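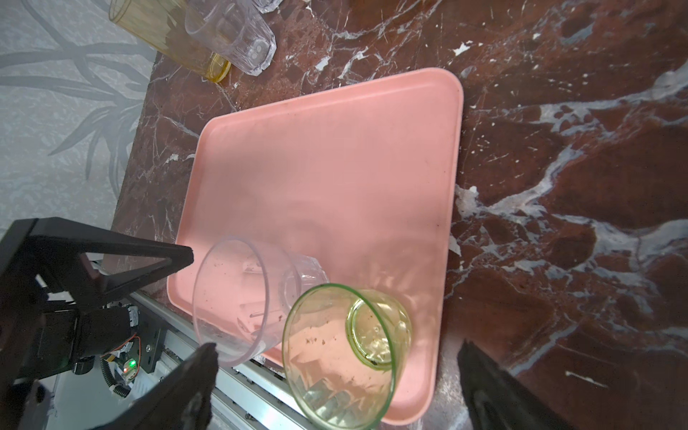
3.2 Households and recording of water use

The study was carried out in Benville, a small town where most houses have their own water meter. We visited seven streets and asked each household to write down, for two weeks in November, every time when dishes were washed by hand. In total we received 2,865 entries. An entry contains the hour, the number of items, and whether the tap was left running or the sink was filled first.

The diary form was prepared by Josée Dhillon and tested by Severin Riedl in his own street before the main study. After this test two questions were removed, as people understood them in different ways. The word "rinse" caused the most difficulty. Some participants used it for a short wash without soap, others only for the last step after soap. In the final form we therefore ask for "water only" and "water with soap" – this wording gave fewer empty fields.

Figure 2. Drinking glasses on a pink tray. In the diaries, glasses are counted separately from cups and plates.

Glasses need a separate treatment in the analysis. Many families wash them several times a day, often one or two pieces at once, while plates are collected until the evening. If both are put in the same group, the evening peak looks higher than it is and the small uses during the day are lost. We follow here the division proposed by Pillai and Leclerc, with one change: jars that are used again for storage are counted as glasses.

The meter readings were taken by Brittany Melnyk at the start and at the end of the diary period. They cover the whole house and can not show the kitchen alone. For this reason we compare the readings only between households of the same size – the daily pattern is taken from the diaries. Households that were away for more than two nights were left out of the comparison, but their entries remain in the description of washing habits in Section 4.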